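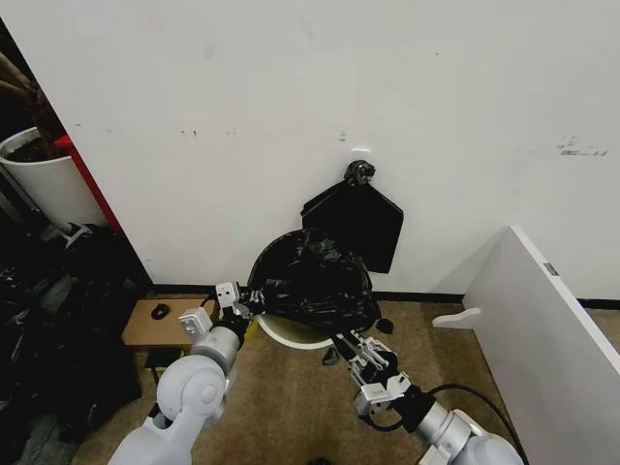
A fresh bag going over the rim of the white bin, with another folded flat on the hook above.

Bin bags get a hook of their own at Vorkbridge

By Milagros Llorente
October 6, 2023

If you've been up to the second floor of the Vorkbridge building lately, you may have spotted a little white hook plate on the wall over the trash bin, with a flat black bag hanging from it. That's the new system! I know a trash bag is a funny thing to put in the newsletter, but I've had more questions about it this week than I had about the new parking rules, so I'm going with it.

The old way was that spare bags lived in the supply closet by the Quintana Room, on the top shelf, behind the paper towels. Whoever emptied the bin had to walk down there, find the roll and tear one off (or, let's be fair, leave the bin bare and hope somebody else would get to it). I did it myself at least twice last winter, and both times I came back to a coffee cup and a banana peel sitting in the bottom of a bin with no bag. Washing that out in the restroom sink is not how I like to spend a lunch break.

So now there's a spare right where you need it. When the bin is full, tie up the old bag, carry it down to the Flastance Street door and take the one off the hook for the bin. Shake it open before you put it in, and get a hand on each side so the plastic goes over the rim all the way around. It'll puff up in the middle like a big black balloon when you first do it. Just push the air down with your fist. Then fold a new spare and hang it up for the next person.

The folding is the part people keep asking me about. I lay the bag flat on a table, bring the sides in, and turn the top corners down so it comes to a point. It ends up looking a bit like a little house, and it hangs nice and flat against the wall. You don't have to be neat about it. A bag scrunched up and stuffed on the hook works too, it just looks like a bat.

Brorell, who handle our cleaning supplies, dropped off a box of 160 bags, and it's in the closet on the low shelf this time, so no more reaching. I figure it'll last us until December if we don't use them to carry things home (you know who you are).

A couple of small things while I have your attention. Bits of torn plastic end up on the carpet when bags get changed, and the vacuum doesn't always grab them, so please pick up any scraps you see by the bin. And yes, I know about the dark marks on the wall over there. Several of you have written to me about them! Touch-up paint is on the list for the hallway and that corner, and I've asked for the whole stretch down to the black baseboard to be done in one go. I don't have a date yet.

If the hooks catch on, we'll put them up over the other 11 bins in the building. Tell me what you think, good or bad, at the front desk any morning before 11, or leave a note in my mailbox. Anybody who wants to see the fold done slowly can find me by the closet after the staff meeting. It takes 15 seconds, and I'll bring extra bags to practice on.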